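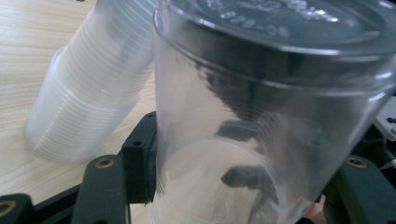
Skevar 804 Rink Divider
Padded boards for cross-ice and half-ice hockey

Home / Arena Equipment / Ice Surface / Dividers and Bumpers

Manufacturer: Skevar
Model: 804
Supplied in Canada by: Pearce Arena Supply
Availability: Made to order
Price: By written quotation

Overview

The Skevar 804 is a free-standing padded divider used to separate an ice surface into smaller playing areas for minor hockey games, skills sessions and learn-to-skate programs. It is supplied in straight sections that stand directly on the ice and join end to end. No drilling, anchoring or flooding is required, and the sections may be set out or removed between ice times by arena staff or by trained team personnel.

The 804 replaces the earlier Lotmont divider, which Pearce Arena Supply no longer sells. Arenas that own Lotmont sections may continue to use them and should read the compatibility notes further down this page before ordering.

Intended use

The divider is intended for organized play and instruction in the younger age divisions, on indoor ice, under supervision. It will stop or deflect a puck travelling along the ice and gives a clear visual boundary between adjacent groups. It is not a substitute for dasher boards. It must not be used as a boundary for full-contact play, as a spectator barrier, or as protection for persons standing on the ice outside the playing area.

Goals should be placed clear of the divider so that players can skate behind the net. Where two games are run back to back on either side of a single divider line, team benches should be placed at the permanent boards and not against the divider.

Specifications

Section length: 3 m
Height: 100 cm
Thickness: 60 mm
Core: Closed-cell foam
Cover: Coated fabric, welded seams, replaceable
Base: Moulded runner with rubber grip strip
Joining method: Overlapping flap with hook-and-loop closure
Handles: Two webbing handles on each section
Colour: White with blue base band
Custom printing: Available on either face
Operating environment: Indoor ice surfaces only

Construction

Each section consists of a single foam core held inside a fitted cover. The cover closes along its lower edge, beneath the runner, where the closure is out of the path of sticks and skate blades. Covers can be removed and replaced without returning the section to the supplier.

The runner carries a grip strip on its underside. When the section is upright, the strip sits on the ice and resists sliding. When the section is tipped slightly to one side, the strip lifts and the section glides on the smooth edge of the runner. This is the normal way of moving sections over short distances, and one adult can move a single section in this manner. Joined sections should be moved by two people, one at each end.

The ends of each section are square, with a flap on one end and a matching panel on the other. Sections must all face the same way for the flaps to meet. An arrow is printed on the top edge of the cover for this purpose.

Choosing a layout

The number of sections required depends on the width of the ice surface and on the program being run. Since many Canadian arenas differ from one another in width, particularly older community buildings, customers are asked to measure the surface at the line where the divider will stand and to send that measurement with the request for quotation. Measurement should be taken from the inside face of one kick plate to the inside face of the other.

Half-ice layout. A single line of sections is placed across the ice at centre. This layout suits two concurrent games or a shared practice between two teams.

Cross-ice layout. Two lines are placed across the ice, usually at or near the blue lines. This gives two end zones for games and a neutral area that can be used for station work, goaltender instruction or a third small group.

Station layout. Shorter lines are set out from the boards to separate skating drills. The sections should be joined in groups of no fewer than two, as a single section standing alone is more easily knocked over.

A short closing section is available for surfaces where full sections leave a gap at the boards. Gaps at the boards should not be left open during play. They should not be closed with goals, benches, cones or other loose equipment.

Setting out and removal

1. Allow the resurfacing machine to leave the ice and allow the water to freeze fully before any section is brought out. Sections placed on wet ice can freeze in position.
2. Bring the sections through the resurfacer gate on the storage cart. Do not drag sections across rubber matting or concrete.
3. Place the first section against the boards with the arrow pointing toward the far side.
4. Add sections one at a time, closing each flap from the bottom upward.
5. Walk the finished line and check that every grip strip is in contact with the ice.
6. To remove the line, open the flaps, tip each section and glide it to the gate.

Should a section freeze to the surface, do not pry it with a shovel, stick or bar. Tip the section gently back and forth at one end until the strip releases. Any ice left on the strip should be brushed off before storage.

Storage

Sections may be stored upright on the Flano cart or flat on a level floor. They should not be stacked flat beneath heavy equipment, and they should be kept away from heaters and from the snow melt pit. Covers should be dry before the sections are put away for the off-season. A damp cover stored through the summer may develop mildew, and mildew is not covered by the warranty.

The Flano cart is sold separately. It has four swivel casters, two of which lock, and a retaining strap at each end. Arenas should confirm that the loaded cart will pass through the gate and turn in the corridor leading to the storage room. A dimensional drawing is sent on request.

Care and cleaning

Covers should be wiped with mild soap and lukewarm water. Puck marks can generally be removed with a soft nylon brush. Solvents, abrasive pads and pressure washers will damage the coating and should not be used.

The following should be checked at the beginning of the season and again over the December break:

Seams, especially at the lower corners
Handles and handle stitching
Flap closures, which should be brushed clear of lint and frost
Grip strips, for wear or separation from the runner
Covers, for cuts that expose the foam

A section with exposed foam should be taken off the ice until the cover has been repaired or replaced. Small cuts may be closed with the patch kit included in each order.

Compatibility with Lotmont dividers

The Skevar 804 and the Lotmont divider are of equal height and can stand in the same line. Their flaps do not match. An adapter panel is required at each point where the two models meet, and it is recommended that all Lotmont sections be grouped at one end of the line so that only one adapter is needed. Lotmont replacement covers do not fit the 804. A limited stock of Lotmont covers and grip strips remains available to existing owners.

Accessories and replacement parts

Closing section
Lotmont adapter panel
Flano storage cart
Replacement cover, plain
Replacement cover, printed
Replacement grip strip
Patch kit
Retaining strap for cart

Custom printing

Association crests, arena names and sponsor panels can be printed on the cover. Artwork must be supplied as a vector file. A proof is issued for every printed order, and production does not begin until the proof has been signed and returned by an authorized representative of the purchaser. Printed covers cannot be returned except in the case of a manufacturing defect.

Where sponsor panels are expected to change from season to season, customers may wish to order plain covers with removable banner sleeves. The sleeves sit flush with the cover and are fitted to one face only.

Ordering and delivery

Orders from associations, municipalities and school boards are accepted by purchase order. Other customers are asked to pay a deposit at the time of order. Orders intended for use at the start of the hockey season must be received by 15th August. Orders received after that date will be accepted and scheduled in the sequence in which they arrive.

Sections are shipped flat on pallets by common carrier. The receiving arena is responsible for unloading. Customers without a loading dock should request a tailgate delivery when ordering. Pallets should be inspected before the delivery receipt is signed, and any visible damage should be noted on the receipt.

Warranty

Pearce Arena Supply warrants the foam core, runner and cover seams against defects in material and workmanship for two playing seasons. Grip strips and flap closures are considered wear items and are warranted for one season. The warranty does not extend to cuts from skate blades, damage caused by resurfacing equipment, outdoor use, or alteration of the product.

Claims must be made in writing and must include the serial number printed inside the cover closure.

Enquiries

Requests for quotation, layout drawings and replacement parts should be directed to Barry Hebden, Arena Products, Pearce Arena Supply. Please include the name of the arena, the measured width of the ice surface, the layout required and the preferred delivery period.

Related products

Skevar corner bumper
Skevar intermediate goal pads
Flano puck and cone trolley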